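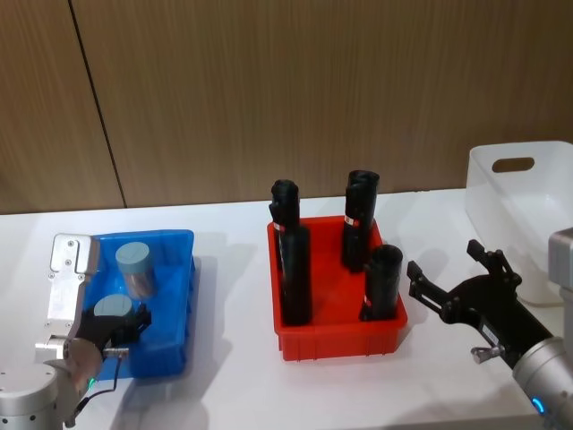
Blue bin, red tray and white bin on the white table

Preta Play Readings: your questions answered

What are the Preta Play Readings?
We meet on the first Monday of every month to read a play aloud, start to finish, with scripts in hand and no rehearsal at all. It's theatre and book group rolled together, and we love it! Nazmiye Karaca picks the plays, and she has a real gift for finding things most of us have never come across.

Do I need to have acted before?
Not a bit. We have people who trained for the stage and people who last read aloud at primary school – both are a joy to listen to. If you'd like to come and just listen for your first few evenings, please do. Plenty of our keenest readers started that way.

What time does it start, and when does it finish?
Doors open at 6.30pm and we begin reading at 7. Most plays take us to half past nine with an interval. The Norwegian one in July ran until nearly eleven, but we do warn you when there's a long one coming (and there's more cake on those nights).

How are the parts handed out?
Names go in a hat. If you'd rather have something small, tell Alper Gezer when you arrive and he'll keep you to messengers and servants. Parts are swapped at the interval, so you may well hear three different Hamlets in one evening. We pay no attention to age or gender when casting, and some of our best kings have been grandmothers.

Do I have to buy the script?
No. We keep 29 reading copies of each play and you can borrow one on the night. If you want to read ahead, the Skornora bookshop orders in a few extra for us, usually a fortnight before.

Which plays are coming up?
The autumn run has 3 plays about families and money: a Restoration comedy, a Polish drama in a lively new translation, and a short piece for two voices written by our own Erdal Tokgöz. It's his first to be read in public and we're very excited about it.

Can I suggest a play?
Yes please! Send us the title, the number of parts and a line or two on why you like it. Anything with 11 or more speaking parts goes straight to the top of the pile, as everybody gets a proper go. Do check there's a published English text.

Is there music?
Sometimes. When a play has songs, Recep Güler brings his accordion and teaches us the tunes before we start. You can speak the words if you don't sing.

How much does it cost?
It's free to come along. There's a jar for tea and biscuits if you'd like to put something in.

Can I bring my teenager?
Anyone over 14 is welcome with an adult. A few plays have strong language or upsetting themes, and we always say so in the monthly email.

How do I join the email list?
Write your address on the sheet by the door, or ask Nazmiye Tuncer to add you. She sends one message a month, with the title, the running time and who's on cake.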